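Search this notebook
Type and press enter
3 min read

April 25, 2026
Starch paste, second batch, and the peel strips

Carried on from the October notes. The question is still whether the Vomen wheat starch holds lining paper to greyboard as well as the old stock did. Marta Nazarenko thinks the old stock was simply cooked longer. I am inclined to agree but want figures.

Cooking. 100 g starch, soaked overnight in cold water, drained, made up with fresh water to 583 g total in the small pan. Low heat, stirred throughout. It turned translucent later than I expected and then thickened quickly. Kept it going for 9 minutes after the turn. Sieved twice. The second pass took out very little, so one pass will do next time.

The paste is smoother than batch one. Slight grey cast, probably from the pan. Larysa has the enamel one and I should ask for it back.

Strips. Cut from the same parent sheet, all with the grain running lengthwise. Half pasted with batch two as it stands, half with batch two let down with water to single cream. Brushed from the middle outwards, laid down, rubbed through silicone paper with the bone folder. Pressed under boards with two litho stones on top. Blotters changed after the first hour and again before lunch. 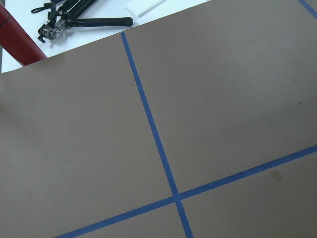
Open time is the thing I had not allowed for. The thinned paste soaks into greyboard so fast that the last strips were going down on a surface that had lost its tack. They were rebrushed and marked R in pencil on the back. Do not average the R strips with the rest. Inna Nechyporuk suggested sizing the board first with a very weak wash. Worth trying, but it adds a drying stage and makes comparison with October awkward.

Peel readings, first look only. Pulled one thick and one thin strip by hand before the proper test. On the thick one the board delaminated before the joint gave. The thin one came away clean over part of its length, with fibres lifted at the end nearest the fold. Neither counts as data. The spring balance reads 2 divisions high at rest and needs zeroing before anyone uses it. Svitlana has the small screwdriver.

Warping. The thin set has pulled more than the thick set, towards the lined side. Consistent with the extra water. Strips turned over and put back under weight.

To do before the next pull

1. Zero the spring balance and write the date on its label.

2. Cut a fresh set from the Antoniuk board, same grain direction, and keep the offcuts for blanks.

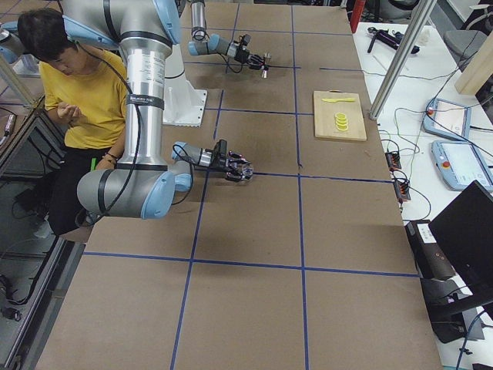

3. Cook batch three in the enamel pan, all else unchanged. If the grey cast goes, it was the pan.

4. Ask Vsevolod Chornovol whether the Gekusora humidity logger was running overnight. The paper chart has a flat section I do not trust.

5. Decide on preservative. None in batch two. It smells fine in the cold cupboard so far, to be thrown out at the first sign of souring.

Left for whoever is in next: do not lift the stones to check. The edge strips are not trimmed and will shift.

Contact the workshop | © Vitik Bindery Notebook | Back to top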